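3.2 What people said about the slow films

I went into this part of the study fairly sure that horror fans would grumble about long, quiet openings. They didn't! Of the 1402 viewer diaries, more than 1000 had something kind to say about the wait before the first scare (Rweyemamu and I read the lot, with a great deal of tea).

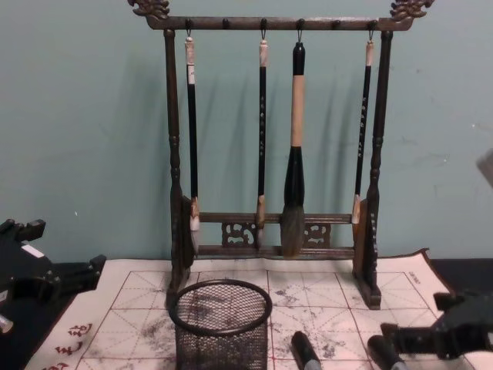
Figure 2. Brush rack with four hanging brushes.

Upendo Rweyemamu sorted the diaries by mood and I sorted them by film, and then we swapped. We fell out a bit over Sunent, a revenge picture that half our viewers filed under comedy – I still think they were right.

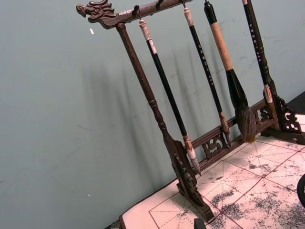
Figure 3. Dragon head carved on the rack's crossbar.

Kalunix was the easy one, all fog and chanting, and people either adored it or went to bed.

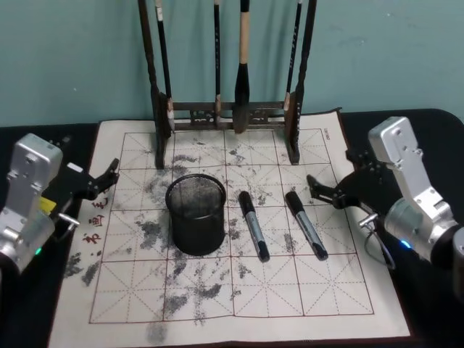 Rashidi gave us more trouble, as the cut shown in January had a different ending and five diarists wrote about that one instead. I've kept them in, but marked them, and the scores in the next section are given both with and without them.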